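Traltow halts two-arm handling cells after grip fault

24 comments | 243 shares

Automation firm Traltow has stopped unattended running of its two-arm robot cells in Prerkeldale after one arm let go of a ceramic bowl while the other was still moving toward it. The bowl broke on the floor beside the table. There were no injuries.

The fault happened in May, at 6 in the morning, near the end of a night run. According to a notice sent to customers, the left arm of one cell opened its gripper early during a handover. The right arm carried on to the meeting point and closed on nothing. The cell did not stop until a technician, Todor Trajkovski, pressed the emergency button.

"The drop bothers me less than what came after it," said Araceli Villalobos, who is in charge of safety at the site. "The second arm had no bowl in it and kept going through its steps. It should have known something was wrong and stopped."

Traltow builds cells that handle tableware and other household goods for sorting and packing. Each one has a pair of arms working over the same tabletop, and they often pass close to each other. The company said the software checks grip force at the start of a lift but did not check it again during a handover. It described this as a gap in the program and said it had found no damage to the grippers.
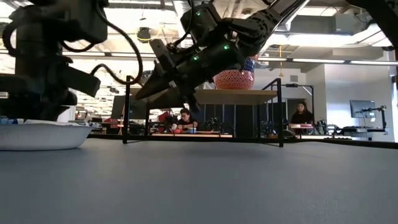
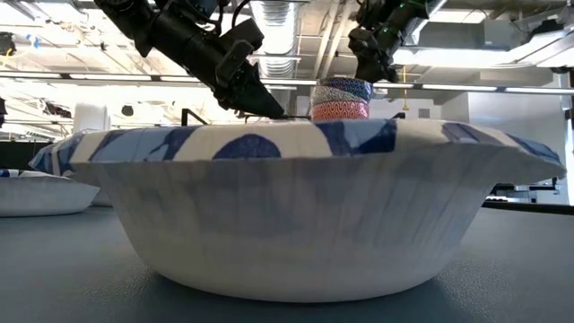 Two-arm handling work with bowls and other patterned wares at Traltow.

Engineers repeated the handover 1000 times to find the cause. The early release came up 30 times, in each case with a bowl that had a wide rim. Po-yen Tsang, who led the tests, said the fingers could settle on the slope of the rim and slip a little, and the controller read the slip as a sign that the other arm had taken the weight.

A software update now checks both grippers all the way through a handover. If either one loses its hold, both arms freeze and a person has to clear the fault by hand. The arms have also been slowed down near the edge of the table.

Kellthorpe, which uses the cells at its own packing site, said it had switched off handovers until the update is in place. "We can live with one arm doing the lifting for now – it's slower, but the orders are going out," said Borislav Georgiev, the site manager there.

Bheki Zulu, a safety inspector with the testing firm Jafri, has been asked to review the change. He said he wanted to see how the arms behave when a bowl slips only partway, and whether the stop works as well when the table is crowded. His report will go to Traltow and its customers.

Until then the Prerkeldale cells will run only with an operator in reach of the stop button. Traltow did not give a date for the return of night runs.

Share this story | 6 people are following this topic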